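4. What the thermostat logs told us (and what they didn't)

So, on to the part I was most looking forward to writing. Section 3 covered how we got the Skirketti house ready, with the old radiators flushed and a fresh log sheet taped up beside the boiler. The house went up in 1984, and as far as we can tell the heating hadn't been touched in any serious way before we arrived. One thermostat in the hallway ran everything. If you've ever lived with a setup like that you'll know the routine: the hallway warms up quickly, the boiler switches off, and whoever is in the back bedroom goes looking for a sweater.

We weren't interested in replacing the boiler. Plenty of papers do that, and they mostly find that a new boiler uses less gas than an old one (fine, I believe them). I wanted to know how much of the discomfort came from where the thermostat sits. We moved it twice, first to the living room and then to the landing upstairs, and left everything else alone. Same boiler, same curtains, same slightly drafty back door.

The landing was a mistake, and I'll own up to it, as it was my idea. Warm air climbs the stairs, the thermostat thinks the whole house is cozy, and downstairs goes chilly by mid-evening. I'd read this in every installer's manual I own and still wanted to see it for myself. The log shows it beautifully, with the boiler running in short little bursts and the kitchen temperature drifting down the whole time.

The living room was much better! The boiler ran longer and less often, the bedrooms stayed closer to what people had asked for, and the grumbling in the diary sheets dropped off. There's one catch. On sunny afternoons the living room heats up through the big window, and the north side of the house gets forgotten until dusk. We tried closing the blinds at lunchtime, and that helped on some days and did nothing on others. I don't have a good explanation for the difference. Wind might be part of it, but our wind readings came from the far side of the valley and I don't trust them enough to lean on.

4.1 The second house

Valla was supposed to be our easy house. It's smaller, it's on one floor, and it already had separate valves on each radiator. We swapped the plain valves for the Gumede type, which can be set on a weekly schedule, and asked the family to carry on as usual. They did, more or less. By April the bathroom schedule had been overridden so many times that I stopped treating it as a schedule at all and just plotted it as manual control. You'll see it in the appendix as a dashed line.

What surprised me was the spare room. It was set low all winter with the door shut, and the rooms on either side of it used more heat to make up for it. Inside walls in these houses have hardly any insulation, so a cold room pulls on its neighbors all day long. We saw the same thing in a milder form at Skirketti when the sewing room was turned down. Anyone planning zones on paper should look at which rooms share a wall before deciding which ones get to be cold.

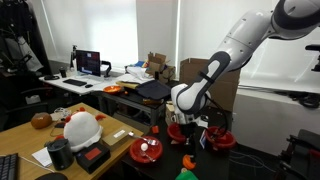 Figure 2.

Should the unused rooms in a zoned house be turned off completely?
Leave them on a low setting and keep the doors closed, as a room with no heat at all draws warmth from the ones next to it and can get damp in the corners.

4.2 A few loose ends

The Handen controller lost its clock after a power cut and ran the night program through the daytime until we reset it. I've left those readings out of the averages and kept them in the raw tables, in case anyone wants to argue with me about it. The hallway sensor at Skirketti also reads a touch warm compared with the others. We checked it against a glass thermometer and corrected for it, and the correction is small enough that the plots look the same either way.

Floor heating gets its own section next. It responds so slowly that none of the timing rules used here carry over, and I had to start again with a different way of marking when a room counts as warm.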